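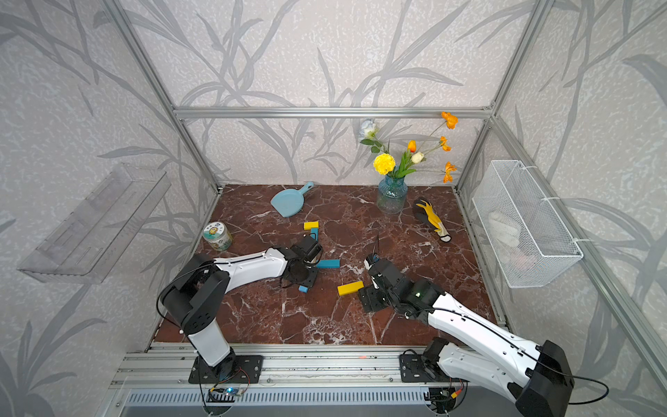 Visit to the Tellstead teaching lab, Dradcombe

Nine of us went over to Dradcombe in October to see how Tellstead teach their robots. The coach left at eight and we were signed in before ten. Hui-mei Kwan met us at reception and took us straight through to the cells.

The cell we spent most time at has two arms bolted to the front of a marble-patterned table, with grey wallpaper of grasses and leaves on the walls behind. The work that morning was wooden blocks, yellow ones and blue ones. A vase of artificial flowers, a jar with a green lid and a dustpan share the table with them. Hui-mei said the arms have to learn to work with other things about.

No program is written for the blocks. A person drives both arms by remote control, and every movement is recorded along with the pictures from the cameras. Pin-yu Tang was driving when we arrived. He has a pair of small handles, one for each arm, and the grippers follow his hands. He talks very little while he does it. A run that goes wrong is marked and kept separately.

The target for one task is 900 good runs. They had 487 on the morning we came, and Pin-yu puts in up to 100 on a good day. Yee-man Yuen checks them afterwards on a screen in the next room, and she let us sit in on a few. 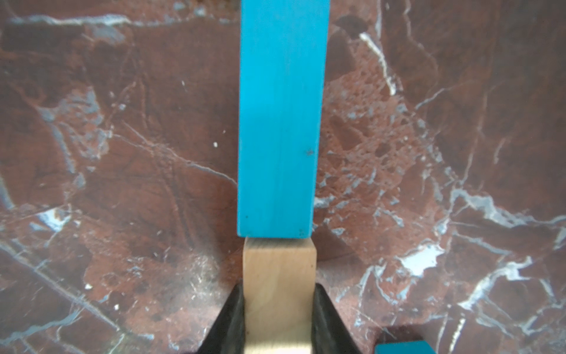 She watches the gripper view first, as it is the best one for judging how a block is held and whether it lines up with its neighbour. A block gripped at a slant can look fine from the side – the close view gives it away. She had thrown out 163 runs so far, most of them for slow or doubtful grips.

After lunch Kianoush Alipour let us try the handles. I found the left hand easy enough and the right hand hopeless. Judging height was the hard part, and I came down on the table twice before I got hold of anything. Tin-yau Liao from our group stacked two blocks on his first go. None of our attempts were saved.

We asked about the software, which is called Flultora and is written on site. Kianoush answered what he could, but the training side is done at the Tsao building across the road and that was not part of the tour.

Parking at Dradcombe is poor and the canteen stops serving at half past one. Tellstead take groups of up to ten, and Hui-mei handles the bookings.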